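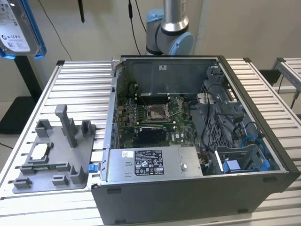
I had already carried mine down to the curb when my sister told me to call you first, and it has been doing my taxes and my grandson's homework ever since. A customer wrote that to us in April, on the back of a receipt, and it has been pinned up by the front counter from that day on. We get a good many notes like it, and we keep every one, but that one says what we do better than our own sign does.

About Burnby Computer Workshop

We are a small repair and refurbishing shop on Molier Street, in Civer, and what we care about most is the plain desktop computer. The tower, the box under the desk, the thing you kick by accident when you stretch your legs. We fix them for people who want theirs back, and we rebuild the ones people have given up on, and we sell those at a fair price to families, students, churches, small offices and anybody else who needs a good solid computer and would rather not pay for a new one.

We do laptops too, and we're happy to look at yours, but if you bring us a tower you will see us cheer up a little. They come apart! You take off the side panel, lay the case down flat, and there is the whole machine laid out like a town seen from a hill, with the power supply down at one end and the drives off in their own corner and the processor right in the middle of everything. Most of what goes wrong in there can be found by somebody with patience and a decent light, and most of what is found can be put right.

How we got started

The shop opened in the back half of what used to be the Marín upholstery store. The Marín family had been in the building for a very long time, and when they retired they left us their cutting table, a huge rack of wooden drawers and a smell of glue that took two summers to go away. The drawers are still in use. If you come in and ask for a certain kind of fan screw, we will walk over to a drawer that says BRASS TACKS LARGE and find it for you. We have talked about relabeling them many times. At this point everyone has learned the old labels by heart, and changing them would cause more trouble than it saved.

In the beginning we only did repairs. People would bring in a computer that wouldn't start, we would find the bad part, and home it went. But every so often someone would hear the price of the part, sigh, and say to just keep the thing. So we kept them. After the first winter we had a wall of other people's towers, and it seemed a shame, with one of them missing a power supply and the one sitting next to it missing everything except a power supply. We started putting them together in the evenings. The first few went to neighbors. Then a teacher at the elementary school asked if we had any more, and then another teacher did, and that was more or less the beginning of the second half of our business.

As of 2019-12-29, when we closed the books for the year, we had sent 2,521 rebuilt desktops out the front door. We know the number because each one gets a line in the green ledger, along with what went into it and what we had to take out. One day we would like to type the ledger up. It has coffee on it.

What happens to a computer here

When a tower comes in, somebody sits down and looks at it before anything gets plugged in. You would be surprised how much you can learn that way (or maybe you wouldn't, if you have a dog that sleeps next to yours). We open the side and check for dust, for loose cables, for capacitors with swollen tops, and for the odd things that find their way inside. We have a jar of those. So far it holds a good many paper clips, a baby tooth, several coins and one very flat crayon.

After that the cleaning starts. We use dry air and soft brushes, and we hold the fan blades still while we do it. Then the parts get looked at one after another. Memory comes out of its slots and is tested. Drives are tested too, and if a computer is going to a new owner, the old drive is wiped completely or destroyed, whichever the previous owner asked for on the drop-off form. We will not skip that step for anyone, and we will give you a signed slip saying it was done.

The processor is the part we are fussiest about. On many of the desktops we see, it sits under a metal retention frame with a small lever arm beside it, and the whole business of taking one out takes less time than tying a shoe - but it has to be done properly. The lever is eased up, the frame is lifted, and the chip goes straight up and straight out, without any sliding or tilting. It gets set down somewhere it can't be knocked off of, with the silver side up. We have all worked on a board where some earlier person was in a hurry, and there isn't much you can do with bent contacts besides feel sorry. New staff practice on old boards until lifting a chip is boring to them, and only then do they go on to customers' machines.

Once everything checks out, the computer goes back together with fresh thermal paste and tidy cables. We do fuss over cables. A drive cable that runs across the middle of the board instead of around the side won't stop anything from working, but it gets in the way of the air, and the next person to open that case will think less of us. Then the machine runs overnight with its panel on, doing hard sums, and in the morning if it is still cheerful it gets its line in the ledger.

The bench

Visitors often ask to see where the work is done, and we are proud enough of it to say yes whenever there's time. The aluminum table with the slats is where a tower gets laid down on its side with its insides facing up, and it's probably the piece of furniture we would save first in a fire. Small screws do find the gaps, and we have made our peace with that. We keep parts in holders while we work, processors above all, so that each has one spot to go back to and we don't end up patting the table looking for it.

We also have a shelf of service manuals going back further than the shop does, given to us by customers who were clearing out garages. If you own a manual for an old desktop and have no use for it, please think of us. We read them at lunch.

What we sell

Our rebuilt desktops come in two kinds, which we call the Everyday and the Workhorse. The Everyday is for email, letters, video calls, bills and schoolwork. The Workhorse has more memory and a separate graphics card, and it suits people who edit pictures or run design programs, and teenagers, who tell us it is for design programs. Nothing in the store costs more than $400, and most of it costs a good deal less. All of them come with a keyboard, a mouse, a printed page of instructions in large type, and a year of free help by phone or at the counter.

About that free help: please use it. We mean this kindly, and we say it to everyone. A question that feels too silly to call about is usually a question we answered this morning, and the person who answers will have all the time you need. If you can't find the power button, we will describe it to you until you do. Some of those buttons are very well hidden.

The school shelf

Every spring we set aside part of our stock for students in Civer and the towns nearby. A teacher or a counselor sends us a note, we get a computer ready, and the family picks it up at no charge. The money for it comes out of our repair work, plus the coffee can on the counter, plus the Burnby open house, when we spend an afternoon letting children take apart computers that are past saving. It is loud and wonderful. Each child gets a screwdriver, a tray, and a tower of their own to strip down to the bare case, and by the end there are graphics cards and fans and drive brackets in heaps, and parents asking quietly if they can have a turn (they can).

Parts from the open house get sorted afterward. Good ones go in the drawers, and the rest goes out with our metal and circuit board recycling. We stopped putting anything electronic in the trash years ago, right down to the screws that have lost their heads.

What you can bring us

We gladly take desktop computers of any age, working or dead, along with monitors, keyboards, mice, cables, memory, graphics cards and power supplies. If a tower is in pieces, bring the pieces. If there's a bag of screws that goes with it, we would love the bag of screws. Please don't worry about dust, and please don't try to wash anything.

We can't take printers anymore. We are sorry about this. There was a stretch when we had so many that we couldn't open the back door, and we made a promise to one another.

If you aren't sure whether yours is worth fixing, bring it in and we'll have a look for nothing. Sometimes the answer is a new fan and ten minutes. Sometimes we will tell you that the repair costs more than the machine, and then you can take it home, or leave it with us and know that its power supply may well be running in somebody's kitchen by next month.

Come and see us

The shop is on Molier Street, two doors past the bakery, with parking behind the building off the alley. The front door sticks in damp weather, so give it a push with your shoulder. If your computer is heavy, call from the car and one of us will come out with the cart. The counter is on your right as you come in, and the chair next to it is for you.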